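讲稿备忘，给自己用。总时间70分钟，包括提问。中文是我的第二语言，所以我把大部分句子都写完整了，上台的时候可以照着读，但是尽量抬头。括号里的话不要读出来。

# 桌子上的一个盘子

地点：Tambunan 二楼的会议室
主办：Reltance 读书和生活讲座
可能来将近100人，椅子由对方准备。

## 开场之前

（先喝水。检查话筒。确认翻页笔有电，上一次在中间没有电了，我走来走去按键盘，很狼狈。）

（门口的桌子上放讲义，一人一张，不要放在椅子上，放在椅子上的话大家会坐在上面。）

（如果对方介绍我的时候说我是"专家"，不用纠正，笑一下就可以。）

## 一、开场

大家下午好。谢谢 Reltance 请我来。我先说明一下，我说中文说得比较慢，有的字的声调可能不对。如果哪一句听不懂，请您直接举手，我再说一遍，我不会不高兴。

今天我要讲的题目很小，就是桌子上的一个盘子。盘子里放的东西可以是吃的，也可以是用的，这个没有关系。我想跟大家讨论的是：一张桌子，几样小东西，如果我们把小东西放到一个盘子里，这张桌子会有什么变化。

（停一下。让大家笑，如果有人笑的话。）

我知道有的朋友来之前以为今天讲的是收纳，要讲柜子怎么分层，衣服怎么折。那些我也喜欢，可是今天不讲。衣服我自己也折得不好。

我先问大家一个问题，不用回答，在心里想就好。您今天早上出门之前，家里的饭桌上有什么？不要想"应该有什么"，就想真的有什么。

（等一会儿。不要太快往下说，我总是太快。）

我自己的饭桌上，今天早上有一支笔，一个橡皮筋，一张超市的小票，半个橘子，还有一个纽扣。纽扣从哪件衣服掉下来的，我现在也没有查到。

这些东西都很小。它们加在一起也占不了多少地方。可是我早上坐下来喝咖啡的时候，觉得这张桌子是满的，心里有一点烦。大的东西反而没有给我这种感觉，比如说一个水壶，水壶站在那里，我看见它，我知道它是水壶，就结束了。

## 二、为什么小东西会让人觉得乱

（这一部分不要讲得像上课。上次有一位听众说我像老师。她说的时候很客气，但是我想那是批评。）

我的想法是这样的。桌面是一个很大的平面，小东西放在上面，没有边，所以眼睛要一个一个地去找它们。找到了一个，又看到一个。每一个都像在跟您说一句话："我还在这里。"纽扣说一句，小票说一句。

如果把它们放进一个盘子，东西没有减少，可是眼睛看到的首先是盘子。盘子有一条边，眼睛走到边上就停下来。然后您想看里面的东西，就看；不想看，也可以不看。

我把这个叫做"给小东西一个院子"。中文里"院子"这个词我非常喜欢。我刚开始学中文的时候，课本里有一张画，一个院子，里面有一棵枣树。那时候我以为每个中国人家里都有枣树。

（这里可以讲枣树的故事，短的版本。长的版本留着，如果后面时间多再讲。）

短的版本：我第一次到中国朋友家做客，问他的枣树在哪里。他住在十七层。

（注意：十七层的"层"，第二声，不要说成别的。）

回到盘子。有的朋友会说，那我用一个盒子不是更好吗？盒子有盖子，看不见，更干净。是的，盒子有盒子的好处。可是盒子有一个问题，东西进去了以后，我就忘记它们。我家里有一个很漂亮的铁盒子，去年搬家的时候我打开看，里面有三把钥匙，我到现在不知道它们开哪个门。

盘子是浅的。浅的意思是，您放进去的东西都看得见，而且放不了很多。放多了就会掉出来，那时候您就必须处理了。这个"必须"对我这样的人很有用。

## 三、我怎么开始注意盘子

我以前在一家叫 Verkier 的小店工作，卖杯子、盘子和桌布。店很小，下雨天客人进来，伞都没有地方放。我在那里主要做两件事：一件是包装，一件是摆桌子。

摆桌子听起来简单。店里有一张长桌，每个星期要换一次样子。我第一次摆的时候，把最好看的东西都放上去了，每一种颜色都有。店长看了很久，最后说："请你拿走一半。"我拿走了一半。她又看了一会儿，说："请你再拿走一半。"

我当时有一点生气。我觉得既然是商店，客人应该看到我们有很多东西。后来我站在门外，从玻璃往里看，才明白她的意思。从外面看，原来的桌子只是一片颜色，什么也看不清楚。现在的桌子，一眼就看到一个蓝色的碗。

（蓝色的碗卖得很快。这句话要说，大家喜欢听结果。）

那个时候我开始做笔记。每次换桌子，我就写下来用了什么，放在哪里，客人问了什么。我现在还留着那个本子。去年冬天我把里面的记录输入电脑，一共有1,751条。很多记录是没有用的，比如"今天桌布歪了"，或者"有一个小孩拿走了勺子，他妈妈又拿回来了"。但是慢慢地看，可以看到一些规律。

今天我只讲其中跟盘子有关系的。

## 四、盘子的形状

（翻到下一页。这一页只有字，不要读字，大家自己会看。）

我自己更常用圆的盘子。原因很简单，家里的桌子大部分是方的或者长的，东西也大部分有角，书有角，手机有角，纸巾盒也有角。放一个圆的东西在中间，它跟别的东西不打架。

方盘子不是不能用。可是方盘子要摆正。摆歪一点点，您每次走过去都会看到它是歪的。圆盘子没有歪不歪的问题，您怎么放都一样。我早上很急，我没有时间去摆正一个盘子。

大小呢？我的建议是，比您觉得合适的再小一点。很多人在店里选盘子，总是拿大的，觉得大的可以放多一点。买回家以后，大盘子变成了一张小桌子，上面又满了。

边要不要高？我觉得有一点点就可以了。完全没有边的板子，小东西会滚下去，特别是圆的，比如药片、纽扣、葡萄。边太高呢，就变成碗了，从侧面看不到里面，要站起来才能看。

（可以拿起讲台上的盘子给大家看一下。别掉。）

重不重？这个要看家里有没有小孩和猫。我家没有小孩，有一只猫。我的猫认为桌子上所有的东西都应该在地上。所以我家里现在不用瓷的，用轻的，掉了不会碎。猫推了几次以后觉得没有意思，就不推了。

## 五、盘子的颜色和桌面的颜色

这一部分是今天我最想讲的，请大家给我一点时间。

很多人买盘子的时候，手里拿着盘子看盘子。看上面的花，看背面，用手指敲一敲。可是盘子回到家里，是在桌子上的。您以后看到的，是盘子和桌面在一起的样子。所以如果可以的话，请您在手机里存一张自己家桌面的照片，去店里的时候拿出来比一比。

以前在店里，有一位客人更认真，她带了一块木头来，是她家桌子的抽屉板。我们都觉得她很奇怪，可是她是我见过的唯一一位从来没有退过货的客人。

木头的桌面，特别是浅色的木头，颜色是暖的。您看木头的纹，一条深一点，一条浅一点，有的像蜂蜜，有的像燕麦。这样的桌面自己已经有很多"话"了。上面再放一个有花的盘子，两边都在说话，您听谁的呢？

所以在浅色木头上，我喜欢一种颜色的盘子，没有花。

什么颜色？白色最安全，这个大家都知道。白色在浅木头上很干净，有一点像饭馆。米色的也可以，但是米色跟木头太近，离远一点看，盘子就不见了，剩下里面的东西浮在桌子上。我试过一次，我妈妈来我家，把茶杯放在盘子的边上，茶全倒了。

后来我开始用淡的紫色。我知道，有人听到紫色就不喜欢。我以前也不喜欢，觉得紫色是结婚用的气球的颜色。可是很淡的紫色，像丁香花，或者像早上的芋头奶茶（我不确定芋头奶茶分早上和晚上，但是意思大家懂），放在浅色的木头上很安静。木头偏黄，紫色在颜色的圆圈上站在黄色的对面。它们站在对面，所以彼此都清楚；两边都很淡，所以也不会吵架。

（这里不要讲颜色理论太多。上次讲了，后面有一位先生睡着了。）

如果家里是深色的桌子，那我刚才说的可以反过来想。深色的桌面上，淡紫色会变得很亮，很远就能看到。有的人喜欢这样，找钥匙很方便。我个人觉得深色桌子配灰绿色好看，这个只是我的口味，请大家不要记下来。

如果是玻璃桌面，我没有什么建议。玻璃桌面上的所有东西，都要连下面的脚一起看，我一直没有学会。

灯光也要讲一句。晚上很多人家里用黄的灯，黄灯下面，淡紫色会变得有一点灰，像洗了很多次的衣服。白天再看，又回来了。所以选盘子最好白天去，或者拿到店门口看一看。我工作的那家店，门口有一个小台子，就是给客人看颜色用的，可惜冬天太冷，大家都站不住。

## 六、盘子里放几样东西

（这里要慢。）

形状说完了，颜色说完了，现在说数量。这个问题每次都有人问我：到底放几样？

我的回答是三样。

为什么是三样，我说不出很科学的道理。一样东西放在盘子里，很像展览，很郑重，您会不敢用它。两样东西呢，它们像在谈判，一个在左边，一个在右边，您总是想把它们分得一样远。三样东西就放松了，随便放，总有两个近一点，一个远一点，看起来就像有人住在这里。

四样也可以，五样也可以，可是到七样，我就已经开始找不到东西了。我在本子里写过一句话："超过7样，客人不再看盘子里的东西，只问盘子多少钱。"这是在店里的时候写的，我现在看还觉得有道理。

那么，放的时候有没有方法？有几点，我说得简单一些。

**第一，东西之间要留一点地方。** 留多少？您的手指能伸进去，把一样东西拿起来，不碰到旁边的，就够了。这个标准很好用，因为盘子里的东西最后是要拿的，光好看不行。

**第二，不要都放在正中间。** 都在正中间，看起来像一堆。稍微往旁边放一放。可是也不要都贴着边，贴着边的话，拿的时候盘子会翘起来，小东西会滑出去。轻的盘子特别容易这样。

**第三，东西的高低最好不一样。** 都是平的，像三张票。如果三样里面有一个高一点，眼睛就有地方先落下来。

**第四，桌子上别的地方请空着，至少在盘子旁边空一圈。** 盘子是院子，院子外面要有路。如果院子外面马上就是遥控器、充电线、昨天的报纸，那么院子就没有用了。

（如果大家在记笔记，等他们记完。如果没有人在记，就直接走下去。）

说到充电线，我想多说一句，讲义上没有。线是桌面上最难的东西。它没有形状，今天这样，明天那样。我试过把线放进盘子，失败了，线会自己爬出来。我现在的办法是不让它过夜，晚上睡觉以前收到抽屉里。我承认有的时候我忘记。

## 七、拿和放

（这一段是新加的，以前没有讲过，看看大家的反应。）

大家都讲怎么放，很少讲怎么拿。可是一个盘子在桌子上，一天里面我们的手要来很多次。您可以回家观察一下，自己的手是从哪边来的。

我是右手用得多的人，我坐的位置在桌子的长边，所以盘子在我的右前方，最顺。我丈夫坐对面，他的右前方刚好是我的左前方。所以我们结婚的第一年，那个盘子每天在桌子上走来走去。早上在我这边，晚上在他那边。我们没有吵架，可是两个人都觉得对方有一个奇怪的习惯。

后来我们把盘子放在中间偏一点的地方，两个人都要伸一点手，但是都够得到。现在它已经在那里很久了，桌面上都有一个浅浅的圆印子。

还有，左手也请您试一试。很多人右手拿着杯子的时候，左手才去盘子里拿东西。如果盘子放得太靠右，左手就要从身体前面穿过去，袖子会碰到杯子。我有一件白毛衣就是这样没有的。

拿小东西的时候，盘子最好不动。轻的盘子容易跟着手走。我在店里学到的办法，是在盘子底下贴一小片软的垫子，很薄的那种，一包不到一杯咖啡的钱。贴三个点就稳了，贴四个点反而可能晃。

放回去的时候，请放回原来的地方。这句话很像妈妈说的话，我知道。可是三样东西的好处就在这里，只有三个位置，很容易记得。

## 八、看两张桌面

（翻到图片的两页。图片放出来以后先不要说话，心里数到十。）
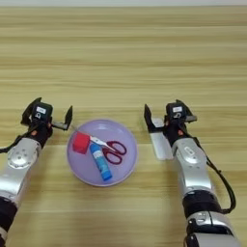
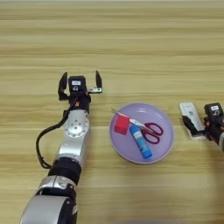
*浅色木纹桌面，淡紫色圆盘，盘里三样小东西。*

（然后讲下面的话，按照大家的反应，可以只讲一部分。）

请大家先看颜色。刚才我说的木头的黄和很淡的紫，就是这样放在一起的。木纹是横的，一条一条，深的浅的都有。盘子是一种颜色，很安静。您眯起眼睛看，盘子还是清楚的。

再看盘子里面，三样。我不讲它们是什么，您可以把它们换成自己家的东西，比如一把钥匙，一个发夹，一支润唇膏。或者换成吃的，也行。

（问大家："如果是您家，这三样会是什么？"请前排的一两位回答就好，不要每个人都问，时间不够。）

（如果有人问盘子在哪里买，说会后再讲，不要在这里讲，一讲就讲很久。）

## 九、小练习

讲义的背面有一个圆圈。请大家拿出笔，在圆圈里面写三样东西的名字，是您今天晚上回到家以后要放进盘子的。写名字就可以，不用画。会画的朋友请画。

（给大家几分钟。这个时候可以喝水。不要走到听众中间看别人写什么，有人会不好意思。）

好，写完的朋友，请在圆圈的外面再写一样东西，是您要从桌子上拿走的。只要一样。

我自己今天写的是那个纽扣。它在里面还是外面，我还没有决定。

关于这个练习，有两件事要说明。如果家里没有合适的盘子，请先不要去买。请用您已经有的，吃饭的盘子也可以，花盆下面的托盘洗干净也可以，用一个星期再看。我在 Gerent 的二手集市上买过一个圆盘，很便宜，用得最久。另一件事，如果您和别人一起住，请先跟他们说一声，不然他们会把您的三样东西拿走，把盘子洗了，放回厨房。这件事在我家发生过两次。

## 十、提问时可能的问题

（以前有人问过的，准备一下，免得站在台上想词。）

**盘子很快又满了怎么办。** 满了就每天晚上倒一次。把东西都倒在桌上，再挑三样放回去。剩下的自己去找它们的地方。不用很认真，一两分钟的事情。

**小孩会吃进去怎么办。** 有很小的小孩，请不要用我的办法，至少不要放在小孩够得到的桌子上。这个问题一定要认真回答，不要开玩笑。

**可不可以用两个盘子。** 可以，一个在门口，一个在饭桌。两个都在一张桌子上，我不太建议。它们很快会变成一个满的和一个更满的。

**塑料的会不会显得便宜。** 我觉得看颜色和表面。表面不要太亮。好的塑料盘子，放在木头桌上很舒服，而且轻，洗起来也方便。花不到100块钱可以买到很好的，不必更贵。

**木桌子会不会留下印子。** 会的，时间长了会有，我家就有。介意的话，隔几天把盘子挪一挪，擦一擦下面。桌面如果有油或者蜡，更要注意，具体请问卖桌子的人，我不懂木工。

**一定要三样吗。** 不一定。有人喜欢五样。我有一个同事只放一样，是一块石头，她放了很多年，她说她不觉得像展览。所以我前面说的也可能不对。

（如果没有人提问：讲枣树故事的长版本。朋友后来真的带我去他奶奶家看枣树，秋天，我们摘了一袋，他奶奶把枣放在一个搪瓷盘子里，盘子边上掉了一块漆。讲到这里可以接回到盘子，也可以不接。）

## 结束以后要做的事

- 把讲台上的盘子带回去，上次忘在那里了
- 剩下的讲义交给门口的人
- 问主办方，十月那一场是不是还在同一个房间，投影的颜色偏蓝，淡紫色看起来太冷，如果能调一下最好
- 第七部分讲得太长的话，下次把白毛衣去掉
- 查"翘起来"的"翘"是第几声，我写的时候很确定，现在又不确定了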